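Speaker notes – "A Pair of Hands for the Bedroom: Building Hand-Held Grippers at Home"
Pokamen shared workshop, open evening, 2019-01-16
Slides are in the shared folder. Lights down after the first one, please.

OPENING (go slowly, people will still be finding chairs)

Good evening, and thank you all for coming out in this weather. I see a good many faces from the July open evening, when I stood up here with a bag of printed parts and a lot of promises, so it's a real pleasure to come back with something that closes when you squeeze it. For those of you who are new, I make things in the evenings, mostly on the long bench by the back window, and for the past while I've been making grippers you hold in your hand. I call the project Lu, because it's short and easy to write on the lid of a parts box.

The idea is simple. I want a robot arm that can help make a bed, and I don't have one yet. What I can do in the meantime is build the fingers, carry them to the bed myself, and learn what fingers like that can and can't do with cloth. A camera rides along on each tool so I can go back later and see what the fingers saw.

(Pass the spare finger around the room now. Ask for it back! The last one went home in somebody's coat.)

THE PADS
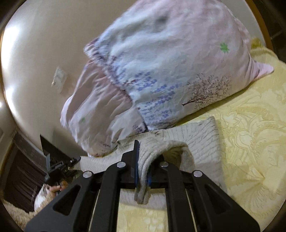 I spent more of the autumn on pads than on anything else in the build, and I'd like to save you some of that time. Bare printed plastic slides right off a quilt, at least mine did, and squeezing harder only made my wrist sore. So each finger now has a soft pad on its inner face, and those are the blue ones up on the screen, with a pinch of gray quilted fabric held between them. Look at how the fold droops down below the fingertips, toward the rails. That loop matters to me a great deal, because any cloth that hangs into the rails is cloth that might get caught when the fingers open again. My next side plates will have a little lip there. I haven't drawn it yet, so if you have opinions, catch me at the break.

(Somebody will ask about the pad material. Say that I've tried 8 kinds and that the samples are glued to the board at the back, with my grades next to them in pencil. The grades are personal. A sponge from the kitchen did better than it had any right to.)

A word on the cut-outs in the plates, too, as they always come up. I put them in to save weight. You don't feel the difference in the first five minutes, but you feel it very much by the end of an evening of folding.

PRINTING AND SCREWS

The plates come off the workshop printer in black, for the plain reason that we had a lot of black on the shelf. If you're making your own, print one finger first and live with it for a day before you print its partner. I didn't, and I have a drawer to show for it.

The screws came in a box of 1,000 from Vernurico, and I have been giving them away ever since, so please take a handful. Tighten the pivots until the finger just stops moving, then back off a hair – that's the whole method. I've worked each finger through 600 squeezes on the bench before letting it near the good bedding, which is a pleasant enough job with the radio on.

(Drink some water here.)

WORKING ON A REAL BED
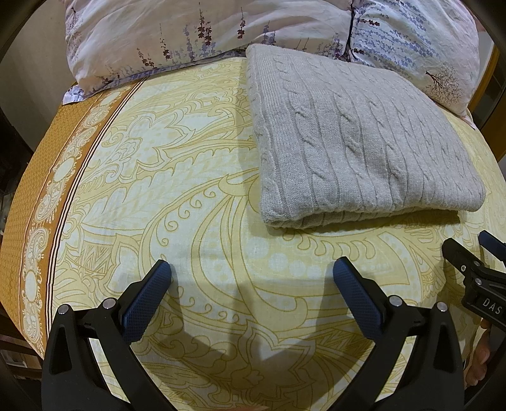 A bench is a kind place to test things, and I stayed at mine too long. Everything is at elbow height, and the cloth is a flat square you cut yourself. A bed asks you to reach, and it gives under you when you lean. It also has thick things on it, like the folded gray blanket up by the pillows, with its rows of cable knit. Fingers that manage a thin sheet have to open a good deal wider for a folded edge like that one, and I set the travel of mine with blankets in mind. You can see them spread apart there, pointing up toward it. The pads have a fine diamond pattern, which I carried over from the grip of an old pair of pliers.

My advice is to learn the pillowcase first and the blanket last. Pillows are forgiving, and you can start over as often as you like. Approach low, let the lower finger slip under the edge, and close slowly. I used to come straight down from above, and I mostly pinched air.

WHAT'S NEXT

Version 2 is on the bench under the towel. (Lift the towel.) It has the same fingers and a handle shaped for smaller hands. After that comes a wrist joint, using a motor from Genolska that I've been saving up for, and I'd be glad of company from anyone who has wired one before.

The drawings are in the blue binder by the printer, and you're welcome to copy them. Questions now, then tea, and the tools will be out on the long table for anyone who'd like a squeeze.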